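How to Paint a Small Room in a Dark Color

Posted 2022-03-17 by Heikki Eskola

Dark greens and browns are harder to put on evenly than white or cream. Roller marks show, thin spots show, and a touch-up made a week later can dry to a different sheen. The steps below are for a spare room or home office with drywall in fair condition.

What you need

One gallon of wall paint in matte or eggshell
One quart of gray-tinted primer
A 9-inch roller frame and two covers with a 3/8-inch nap
A 2 1/2-inch angled brush
Painter's tape, drop cloths, a screwdriver
Spackle and sandpaper

A gallon of most wall paints covers 300 to 400 square feet in one coat. Measure the walls, multiply by the number of coats, and buy it all at once. If you end up with more than one can, pour them together in a large bucket and stir. Two cans mixed on different days can be slightly off from each other.

Getting the room ready

Turn off the power to the room at the breaker. Take off the switch and outlet covers and put the screws back in the plates so they don't get lost. Put a strip of tape over each switch and outlet.

Fill nail holes with spackle, let it dry, and sand it flush. Wipe the walls with a damp cloth. Tape the top edge of the baseboard and press the tape down with a putty knife, or paint will creep under it. 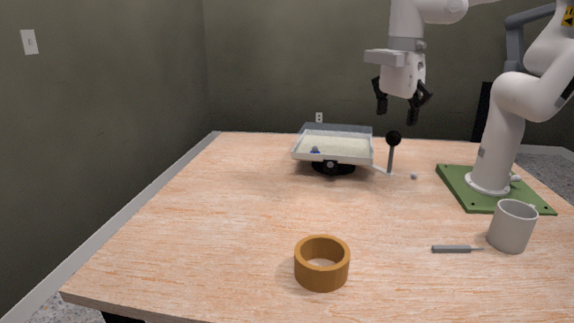 Prime the patched spots first, then the whole wall if you are going over white or a light color. Ask the store to tint the primer gray. Under a deep green, gray primer usually saves a coat. White primer under the same paint will show through at the corners, where the brush leaves a thinner layer.

Cutting in

Brush a band three inches wide along the ceiling, the corners and the baseboard. Do one wall at a time and roll it while the band is still wet. If you cut in the whole room first, the edges dry and you get a visible border around each wall.

Rolling

Load the roller well. Start near a corner and work across in sections the width of two rollers, floor to ceiling. Go back over each section lightly from top to bottom without reloading. Don't return to paint that has started to set.

Wait for the time printed on the can before the second coat. Four hours is common, longer in a damp or cold room. I painted mine in December with the window closed and had to leave it overnight.

Most deep colors need two coats over gray primer. Reds and some greens need three.

Finishing up

Pull the tape while the last coat is still slightly soft, at a 45-degree angle. If it has dried hard, run a utility knife along the edge first. Leave furniture away from the walls for 7 days, and don't wash the paint for a month.

Keep a small jar of the leftover paint with the color name and the date on the lid. For touch-ups, use a small roller and stop at a corner where you can.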